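The toolbox I did not want to buy

When I moved to Rurkbridge I had one screwdriver, and it was the kind that comes free with a shelf. For almost two years I borrowed everything else from my neighbor, Alfredo Yap, who is very patient. He never complained, but one evening he asked me if I planned to return the pliers before his retirement, and I understood that it was time.

I am not a person who likes to own many things. So I decided on one small case with the basic tools in it, and one dish for the screws, and nothing more. The dish is a plain stainless steel pan, round and shallow. My friend Trinidad Barrios says it is a waste to use a good pan for screws, but I had lost so many of them under the sofa that I think the pan has paid for itself already.

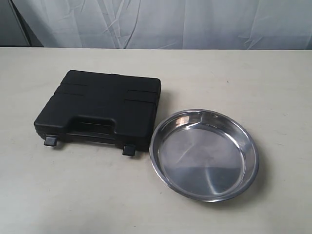 What I like in a case is that it closes properly. My father kept his tools in a cloth bag, and every time he needed something he had to empty the bag on the floor. It made a terrible noise and my mother always left the room. With a hard case you open the two latches and every tool has its own place, and when one place is empty you know immediately what is still lying behind the washing machine.

I looked at two sets before I decided. The one from Steyn was bigger, but it had many small parts that I would never use and I would surely lose them. The one from Mivov had a softer lid and I did not trust it. The seller at the market, a young man named Dinesh Munasinghe, let me open and close all of them as many times as I wanted. He also told me that an adjustable wrench is the tool beginners forget, and that they come back for it later. I did not know the English word before that day. In my language we call it something like "the French key". 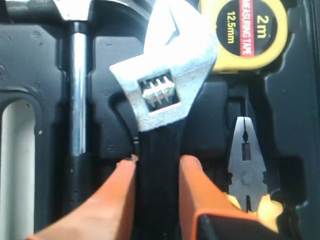
Rurkbridge, May

I have used the set for some weeks now, so I can write about it with a little more experience. The adjustable wrench is the tool I take out the most. I used it for the kitchen tap, then for the legs of the table, and then for the bicycle of Zinhle Moodley from the second floor, who heard that I have tools now. It seems that news travels fast in our building.

The important thing with this wrench, I have learned, is to close the jaws all the way on the nut before you turn. The first time I left a small gap, and the corners of the nut became round. Alfredo had to come and help me after all. He was kind about it – he only said "hm" two times.

I also made a rule for myself, which is that I do not put the case away until I have checked the tray. It takes one minute. I do it on the table and not on the floor, because my back is not so young anymore, and when the check is done I close both latches and empty the pan.

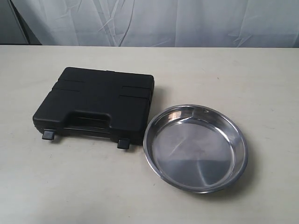 The screws go to a glass jar under the sink. I tried to sort them by size and I gave up after one evening. If somebody has a good system for this, please write it in the comments.

Some readers asked me what is really necessary for a small apartment. I can only speak for mine. A hammer, yes, but I use it less than I expected. The tape measure I use all the time, even when I am not repairing anything. Before I buy a piece of furniture I measure the place two times, and then I measure the stairs also, after what happened with the bookcase.

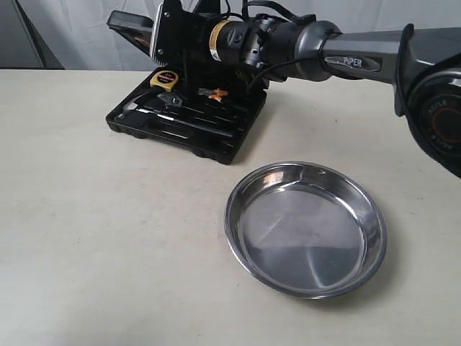 Pliers are useful for the small annoying jobs, for example when a nail is bent or when a key ring does not want to open. I would add a good flashlight, but I keep it separately in the kitchen drawer, for when the electricity goes out.

Next month I want to fix the bathroom door, which has not closed well since the winter. Ebise Gebretsadik, who reads this blog from the beginning, wrote to me that the problem is probably the top hinge and I should tighten it before I start to cut any wood. I will try this first. If it does not help, I will have to ask Alfredo for his plane, and I have promised him not to borrow anything until the summer.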